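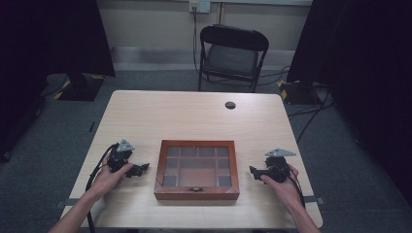
Shipping and returns: frequently asked questions

Last updated 2022-01-05

Where do you ship from?
All Clumance orders leave our workshop in Pitero. We ship across Canada and to the continental United States.

How much is shipping?
Orders over $200 ship free within Canada. Below that, the rate is worked out at checkout from your postal code.

How long will my order take?
Stock items are packed within 4 business days. Custom-coloured linings take longer, and your confirmation email will give a date.

Can I pick up my order?
Yes. Choose Pickup at checkout and wait for the email saying it's ready. Bring your order number. If someone else is coming for you, add their name in the notes field.

Do you ship to a post office box?
Only parcels under 130 cm in combined length and girth. Larger ones need a street address and a signature.

The glass arrived cracked. What do I do?
Keep the packaging and email us a photo of the damage with your order number. Xiuying Qian handles breakage claims and will send a prepaid label or a replacement pane.

Can I return a box I've used?
No. Unused boxes can come back within the return period printed on your packing slip. Engraved pieces are final sale.

Do you sell the Flellora range wholesale?
Yes. Write to Tianyou Cao with your business number. The next wholesale catalogue is due in April.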